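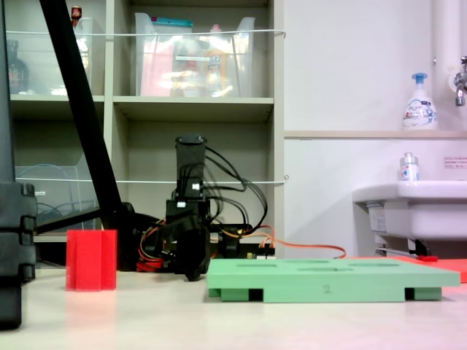

장난감을 줄이기로 하고 한 달

2020년 8월 21일 금요일

이사 온 지 2년이 됐는데 거실 한쪽 벽이 전부 장난감이었다. 큰애가 일곱 살, 작은애가 세 살이다. 나이 차이가 이 정도 나면 장난감이 두 배가 아니라 세 배쯤 된다. 큰애 것은 동생이 물려받을 테니 못 버리고, 동생 것은 지금 쓰니까 못 버리고, 그 사이에 둘 다 안 쓰는 것이 제일 많이 쌓인다.

7월 중순에 남편이 밤에 물 마시러 나오다가 기차 선로를 밟았다. 다치지는 않았는데 그 길로 둘이 식탁에 앉아서 이야기를 했고, 여름 안에 절반으로 줄이자고 정했다. 이 글은 그 뒤 한 달 동안 한 일을 적어 둔 것이다. 지난번에 부엌 정리 글을 올렸을 때 장난감은 어떻게 하느냐고 댓글로 물어보신 분이 계셨는데 그때는 할 말이 없었다.

일단 전부 꺼내기

토요일 아침에 시작했다. 방마다 흩어진 것을 거실 바닥에 모으는 데만 오전이 다 갔다. 소파 밑, 욕실 바구니, 차 트렁크, 현관 신발장 맨 아래 칸까지 봤다. 큰애가 처음에는 재미있어하다가 열한 시쯤부터는 꺼낸 것을 가지고 놀기 시작해서 진도가 안 나갔다. 작은애는 남편이 데리고 나갔다.

세어 보자고 한 사람은 큰애다. 요즘 큰 수 세는 것을 좋아한다. 블록은 열 개씩 묶어 세었고, 퍼즐은 상자 하나를 한 개로 쳤다. 블록까지 합쳐서 1,031개가 나왔다. 그중 블록이 700개였다. 블록은 두 아이 모두 매일 쓰기 때문에 건드리지 않기로 했다. 그러니까 실제로 줄일 대상은 나머지였고, 이 숫자를 보고 나니 마음이 조금 가벼워졌다. 1,031개라고 했을 때는 이걸 언제 다 하나 싶었다.

하루에 끝내지 못했다. 저녁에 이불을 펴야 하니까 종류별로 종이 상자에 담아 벽 쪽에 밀어 두고 일요일에 이어서 했다.

나누는 기준

처음에는 인터넷에서 본 대로 남길 것, 줄 것, 버릴 것으로 나눴는데 우리 집에서는 잘 안 됐다. 큰애가 전부 남길 것으로 보냈다. 그래서 질문을 바꿨다. 이걸로 마지막에 뭘 하고 놀았는지 말할 수 있으면 남기고, 생각이 안 나면 다른 상자로 보낸다. 아이가 의외로 솔직하게 대답했다. 말하는 강아지 인형은 내가 당연히 남길 줄 알았는데 "이건 그냥 시끄러워" 하고 넘겼다. 대신 뚜껑 없는 플라스틱 통은 약국 놀이에 쓴다고 끝까지 안 내놨다.

작은애 것은 내가 정했다. 세 살한테 물어봐야 소용이 없다. 이때 본 것은 세 가지다. 건전지가 들어가는지, 조각이 빠지면 못 노는지, 혼자 꺼내서 혼자 넣을 수 있는지. 건전지 들어가는 것은 거의 다 내보냈다. 소리가 문제라기보다 나사를 풀고 건전지를 갈아 주는 일이 전부 내 몫이었고, 드라이버를 찾느라 서랍을 뒤지는 동안 아이는 이미 다른 걸 하고 있었다.

도형 맞추기와 끼우기 종류는 대부분 남겼다. 나는 이게 돌 무렵에나 하는 놀이라고 생각했는데 두 돌이 지나서 오히려 더 오래 앉아 있다. 동그라미는 금방 하고, 네모는 돌려 보다가 넣고, 십자 모양에서 한참 걸린다. 큰애는 옆에서 답을 말해 주고 싶어서 못 참는다. 말해 주지 말라고 하면 손가락으로 가리킨다. 나무로 된 것도 있고 폼으로 된 것도 있는데, 아래층에 사람이 사는 집이면 폼이 낫다. 던져도 소리가 안 난다. 다만 이로 물면 자국이 남으니 아직 입에 넣는 아이라면 나무를 권한다.

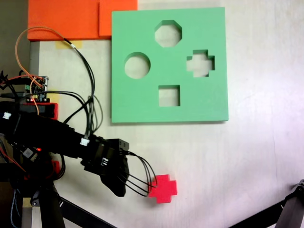 초록색 도형 맞추기 판과 빨간 십자 조각

조각을 잃어버리는 문제는 판과 조각을 같은 지퍼백에 넣는 걸로 거의 해결했다. 지퍼백에는 유성펜으로 조각 수를 크게 적었다. 정리할 때 큰애한테 그 숫자만 맞추라고 한다. 예쁘지는 않다. 천 주머니로 바꿀까 하다가 안이 안 보이면 결국 다 쏟게 되니까 그냥 쓰고 있다.

내보내기

제일 오래 걸린 부분이다. 상태가 좋은 것은 우벤트에 올렸다. 사진 찍고 크기 재고 글 쓰는 데 하나당 십 분씩 걸렸다. 처음 며칠은 하나씩 올렸는데 문의만 오고 약속이 자꾸 깨져서 나중에는 나이별로 묶었다. "3세 전후 퍼즐 묶음" 이런 식으로 올리니 그날 저녁에 다 나갔다. 값을 욕심내지 않는 게 빠르다. 원목 주방만 따로 팔았는데 255유로에 산 것을 100유로에 보냈다. 가져가신 분이 차에 안 들어가서 상판을 떼야 했고, 나사는 내가 봉지에 담아 드렸다. 집에 가서 잘 조립하셨는지 모르겠다.

팔기 애매한 것은 동네 장난감 대여점 코디카라에 문의했다. 여기는 말샤 바타차르지 씨가 운영하는데, 무엇을 받고 무엇을 안 받는지 메일로 목록을 보내 주셨다. 옮겨 적는다.

받는 것: 조각이 다 있는 퍼즐, 보드게임, 바퀴 달린 것, 악기, 인형 옷
안 받는 것: 봉제 인형, 목욕 장난감, 설명서 없는 전자 장난감, 풀로 붙여 고친 것

봉제 인형은 어디서도 잘 안 받는다. 세탁기에 돌려서 말린 다음 이웃 크리스티나네 개한테 세 마리를 보냈고(눈이 플라스틱이면 떼고 줘야 한다고 해서 전부 떼었다) 나머지는 큰애와 같이 골라서 다섯 마리만 남겼다. 이 과정에서 한 번 울었다. 곰 한 마리를 다시 상자에서 꺼내 왔고, 그건 그냥 두기로 했다.

목욕 장난감은 미련 없이 버렸다. 구멍이 있는 고무 오리를 가위로 잘라 보면 바로 그러고 싶어진다.

남은 것을 두는 방법

선반은 새로 안 샀다. 원래 있던 낮은 책장에서 책을 위 칸으로 올리고 아래 두 칸을 장난감 자리로 썼다. 바구니를 네 개 놓고, 그 바구니에 들어가는 만큼만 밖에 둔다. 나머지는 침실 옷장 위에 있고 2주에 한 번 바꾼다. 일요일 저녁에 아이들이 씻는 동안 내가 바꿔 놓는데, 월요일 아침에 새것이라도 본 것처럼 달려간다. 이건 친구 보리힐드가 몇 년 전부터 하라고 했던 방법이다. 그때는 귀찮을 것 같아서 안 했다. 해 보니 십오 분이면 된다.

바구니에 이름표도 붙였었다. 그림을 그려서 붙였는데 작은애가 사흘 만에 다 뗐다. 다시 안 붙였다. 이름표가 없어도 어디에 뭐가 있는지는 나보다 아이들이 잘 안다.

블록만은 바구니에 안 들어가서 큰 이불 주머니를 쓴다. 지퍼를 끝까지 열면 납작하게 펴지니까 그 위에서 놀고, 끝나면 네 귀퉁이를 들어 올려 가운데로 모은다. 블록용으로 나온 동그란 정리 매트도 알아봤는데 우리 집 블록 양이면 제일 큰 것도 모자랄 것 같았다.

잘 안 된 것

할머니 댁에서 오는 장난감은 아직 해결을 못 했다. 갈 때마다 하나씩 들려 보내시는데 안 받겠다고 하기가 어렵다. 지난주에는 색칠 공부나 스티커처럼 쓰고 없어지는 게 좋겠다고 말씀드렸더니 색칠 공부 여섯 권이 왔다. 그래도 그건 언젠가 다 쓴다.

절반이라는 목표도 못 채웠다. 블록을 빼고 계산하면 채운 것 같기도 한데, 큰애 말로는 블록을 빼는 건 반칙이라고 한다. 음식점에서 받은 작은 것들, 뽑기에서 나온 것들은 한 달 사이에 벌써 다시 생겼다. 지금은 현관에 작은 그릇을 하나 두고 거기 차면 버리기로 했다. 아직 한 번도 안 비웠다.

그리고 남편 것. 창고에 있는 프라모델 상자는 이번에 손대지 않았다. 본인이 9월에 하겠다고 했다.

비용을 물어보실 것 같아 적으면, 바구니 네 개 산 것 말고는 들어간 돈이 없다. 바구니는 페르나르에서 샀고 손잡이가 천으로 된 것이다. 철제 손잡이보다 낫다. 바닥에 끌어도 긁히지 않고 접어서 포갤 수 있다. 색은 회색과 베이지가 있었는데 회색은 먼지가 잘 보인다고 해서 베이지로 했다. 사인펜 자국은 베이지가 훨씬 잘 보인다.

다음 글은 아이 옷 사이즈별로 보관하는 방법을 쓸 생각이다. 진공 압축팩을 써 보고 있는데 두 개가 벌써 바람이 샜다. 쓰던 것 중에 괜찮은 제품이 있으면 댓글로 알려 주시면 좋겠다.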